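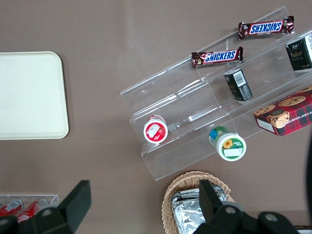 Search this site
Type and hit enter

Plirnasville Soap Makers: how the Natberg grant is going

Hi Leena,

You asked for a plain update, so I'm just going to write it the way I'd tell you over coffee. The short version is that the water tank is in, the soap group is bigger than when you visited, and the drying shed is behind schedule (my fault, mostly, and I'll get to that).

First, the tank. The crew from Reletti put it up behind the school and ran the gutter down from the roof in two days. Before that the women were hauling water up from the creek every time they wanted to make a batch, and most of them also had kids and gardens to get to. Now they fill the buckets at the tap and start mixing. I can't tell you how much nicer mornings are! We did have a leak at the joint under the tap, and Lacey Mottram fixed it with a part that cost next to nothing, so I haven't put in for it separately. It's in with the small repairs.

The group had 9 members signed up when the grant started. Three more have joined, all of them from the far side of the Cropper road, and two of the three had never sold anything before. They're learning on the plain bars first. The lemongrass one is still the best seller by a mile, though I personally like the coffee one better and keep buying it myself.

Sales: we sold 598 bars this period, between the Saturday market and the two shops that carry us. The women voted to put part of the money back into oil and lye and split the rest. There was a long argument over whether the new people should get a full share right away. They settled on yes, and I stayed out of it, which was hard for me.

Now the shed. I ordered the lumber late because I was waiting on a better price, and the better price never came. Then the road washed out below Cropper and the truck couldn't get up. The posts are standing and the roof isn't on. For now the bars are curing on racks in Lacey's spare room, and she'd like it back. I'm planning on having the roof and the screens done by June. If it's going to slip past that I'll call you, I won't wait for the next report.

Money is fine. We're under on transportation and over on lumber, and I'd like to move the leftover from one to the other if Natberg is okay with it. Can you let me know if that needs a form or if an email will do?

Last thing, we still need someone to look at the labels. The ink runs when the wrapper gets damp and the shops have complained. Lacey has samples from two printers and I'll mail you one of each.

Thanks for being so patient with me on the shed.

4/1/23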